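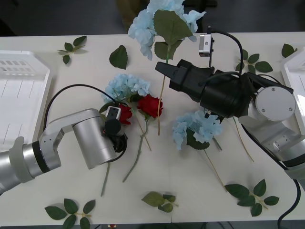

The second half of your grant to Tarar Theater was meant to pay for the outdoor run of Pernora and for the cheap-seat plan that goes with it. This report covers the time since our last one, up to the end of rehearsals in Brernville. I'll say at the start that I am less sure of the cheap-seat plan than our application was. The production itself is in decent shape. The script is settled, the cast is in place, and the design has come down from a full painted garden to something we can afford, mostly artificial flowers and leaves of the kind scattered over the white table. I had doubts about plastic and fabric blooms in daylight, and I still have some for the early shows.

Share (9) | Comments (0)

Cheap seats

We promised that 20 percent of tickets would go at the lowest price, and that the people buying them would be new to us. The first part is easy and we have done it. The second part I can't support with what we know so far. The box office asks buyers whether they have been before, and most skip the question. Of those who do answer, a good number say they are new, but they book through the same link we send to our mailing list, so I would not put much weight on it. The marketing plan we paid for last year said that posters in the shopping district would fix this. We put up the posters. I have seen no sign that they did anything, and I don't want to ask you for more money for posters. 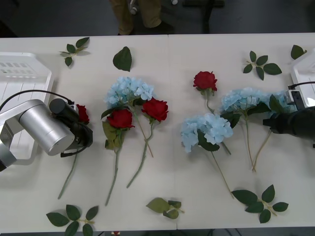 Rehearsals have run on schedule apart from one lost Thursday, when the hall was double booked. We used the day for a read-through in the lobby, and it was more useful than the session we had planned. Furniture remains a weak point. The banquet in the second act needs one long surface, and the budget line says "table, banquet, hire." I would like to see whether we can drop that hire and do it the plain way, two white tables pushed together, with the thin seam down the middle left for the flowers to cover. The designer thinks the seam will show from the raised seats. It may. I would take a visible seam over another invoice.

Sound

The park is noisy. Our application said that "light reinforcement" would deal with traffic from the bypass, and that phrase now looks hopeful. We tried the speakers on loan from Teltar at the time of evening the show will start. The voices carried well enough to the middle rows. Past that, anyone speaking upstage was hard to follow, and the quiet scene between the sisters was lost. Teltar's advice was to add more speakers, which is what I would expect from people who hire out speakers.
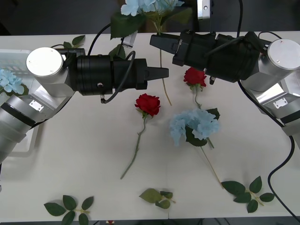
We have moved the sisters' scene downstage instead and cut the music under it. The director was against this and has come round to it, at least in meetings. We will test again before the first preview, with people sitting in the back rows who don't already know the lines.

Money

Spending is within the total, but two lines are over. Van hire went over by $1,000 after the storage unit closed and the set had to be moved twice. Costumes are over by less, and I expect that to grow. We have covered both from the program budget by printing a folded sheet in place of the booklet. Ticket income is not counted here, and I would ask you not to read much into early sales. They were good last year too, and then it rained.
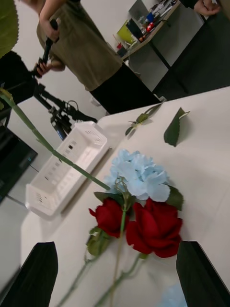 School matinees are the part of the plan I had least faith in, and they have gone better than I expected. We offered places to local schools and have 22 class groups booked. Bookings are not attendance, and buses get canceled, so I'll report the real number afterward. Before the show each class gets a short talk about how the garden is built. Teachers asked for something to look at up close, and the flowers suit that: a pale blue hydrangea head with its petals a little frayed, and a pair of deep red roses, one more open than the other. Whether this counts as "arts learning" in the sense your guidelines mean, I will leave to you. I would call it a decent ten minutes before a play.

Still to do

Final sound test in the park.
Decision on the banquet table.
A better way of asking buyers if they are new, probably by phone after the show.
Rain plan. The one in the application assumed we could use the school gym, and we have nothing in writing.

The next report will follow in December with attendance and final costs. If the cheap-seat numbers are still too thin to mean anything, it will say so.

Home | What's On | Support Us | Reports | Box Office

Tarar Theater, Brernville. Contact the office | All rights reserved | Back to top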